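Sourdough starter gone quiet after moving apartments?

kostesari_kitchen wrote:
OK so I moved in April and my starter has not been the same since. Old place, it doubled in four hours, you could set a clock by it. New place, it just sits there, gets a few bubbles overnight and smells like nail polish remover by breakfast. Same flour, same schedule (one feed at 7 a.m., one before bed), same spoon even! The only thing I can think of is the water, or maybe the kitchen being colder, because the windows in this building are a joke. I feed it at the big white table since the kitchen counter is about as wide as a cereal box. 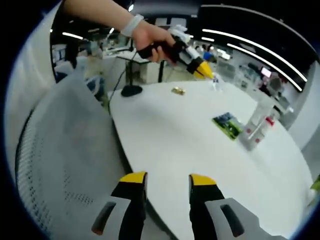 Kavinda Begum replied:
Acetone smell means it's hungry. Forget the water for now. How much flour are you giving it compared to how much old starter you keep? If you're holding on to a big blob and tossing in a spoonful of flour, it eats through that in no time and then sulks.

kostesari_kitchen wrote:
Hmm. I keep maybe half and top it up by eye — never weighed it in my life. It worked fine for two years!

Skimwood wrote:
By eye is fine when the kitchen is warm and everything is going your way. I'm going to disagree with Kavinda a little, though. I moved from a well to city water and mine slowed way down. I let a pitcher stand out overnight before using it and things picked up in a week. Costs you nothing to try.

Kavinda Begum replied:
Plenty of cities use chloramine now and that doesn't go anywhere if you leave it standing. And a week of regular feeding would have perked it up anyway. You changed two things at once, Skimwood.

Skimwood wrote:
Fair, I did also start feeding it more. I still think it was the water, lol.

Hongjun Jin replied:
Get a thermometer in there before you two start throwing flour. Mine goes from lively to asleep between 76 and 68 degrees. Stick it in the oven with just the light on and check it after a few hours. Put a note on the oven door!! I preheated mine once. RIP.

kostesari_kitchen wrote:
Update for everybody. I dug out the scale and did it right: 20 grams of starter, 100 flour, 100 water, so I'm finally baking like a grown-up. I also quit using the giant crock, because you can't see a thing through it and I had no clue how high it was getting. See-through is so much better for this. You mark the level when you feed it and then you know, instead of lifting the lid every hour and guessing.

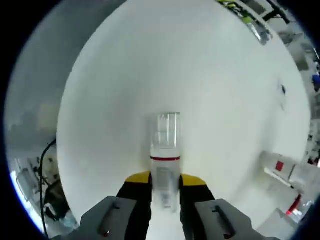 So I've been going with a straight-sided one, no shoulders, nothing for the dough to get stuck under when I scrape it out. I leave the lid resting on top and don't screw it down. First day on the new ratio, hardly anything. Second day it was up to double by dinner and the smell is more like yogurt now. I did use the oven light too (note on the door, thank you Hongjun), so I've gone and changed two things at once and Kavinda can yell at me next.

Kavinda Begum replied:
Consider yourself yelled at. What are you baking first?

kostesari_kitchen wrote:
Plain loaf, 820 grams of dough because that's what fits my pan. If it comes out like a brick I'll be back in here tonight.

Skimwood wrote:
Try the pitcher.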